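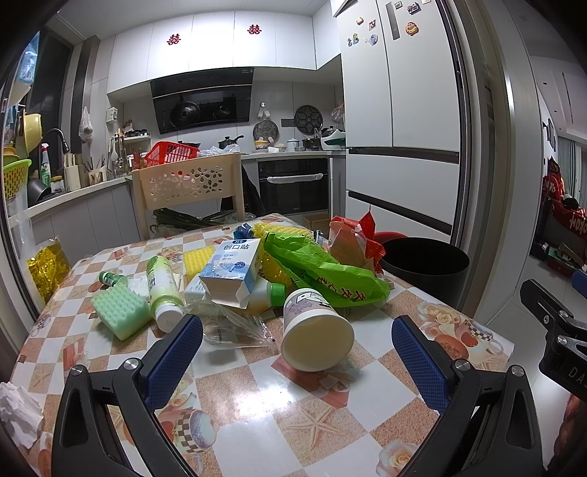 Rules for the Cluttered Table

Hand-held grippers have moved manipulation recording out of the lab and into kitchens, and the written rules have been slow to follow. Givico's revised practice note, dated December 6, 2023, covers 1,457 home recordings and sets limits on what operators may do before a take.

The main rule concerns tidying. A cup on its side stays on its side. Sponges, bottles and crumpled bags remain where the household left them, and only blades and open liquids are removed.

"Operators straighten things without noticing," says Ilse Pfeiffer, who edited the note. "We rejected 510 takes for it."

Both jaws must be open at the start of each take, with the finger pads in view. Clear plastic is logged as a separate item, even when it lies flat. Pads are inspected every 50 takes.

Labels are transcribed in the language printed on them. Translations go in a second field, which Pieter Dewulf's review group at Trerkmont checks in February.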